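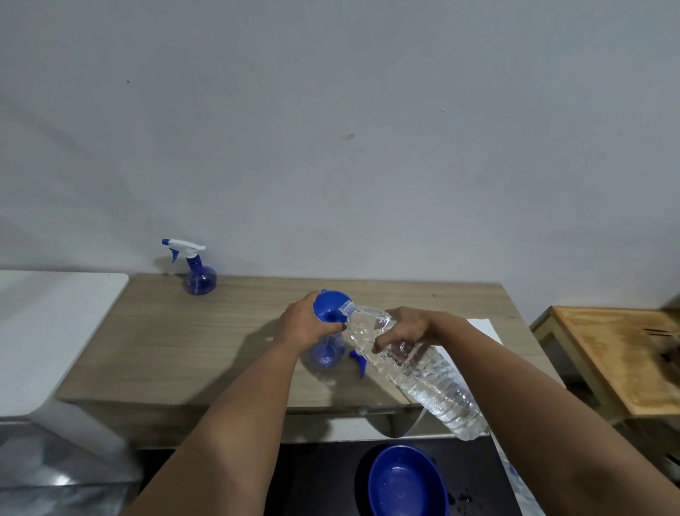

**Chore sets from Palosent**

We've been trying out Palosent's new recording service, and I'm thrilled with it! You choose a household job, and they send back first-person footage of people doing it by hand, ready for training a home robot. Our first order was 107 clips of bottle filling and table wiping – small jobs, but full of the two-handed work our arm finds hardest.

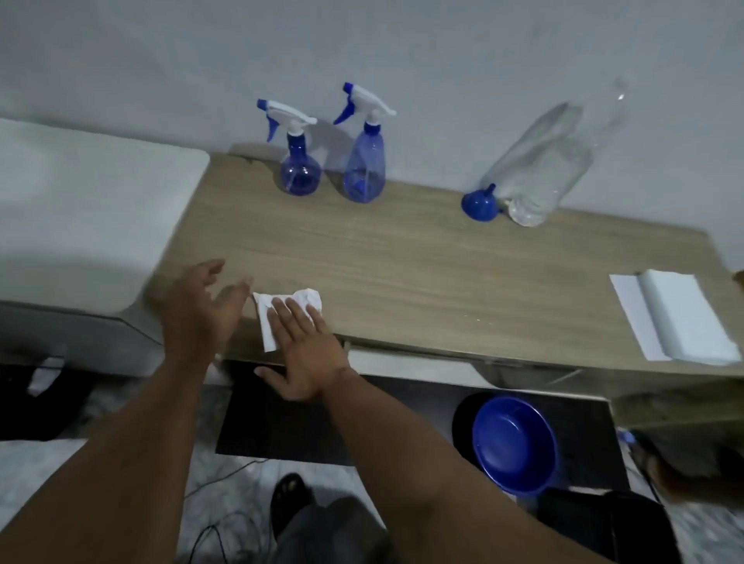

*Table wiping, from the Palosent set.*

Saodah Tjoa is sorting the clips now and loves how natural the hand movements are. My one grumble is the labelling, which is a bit thin on grip changes. The full set of 600 is due in March – I can't wait!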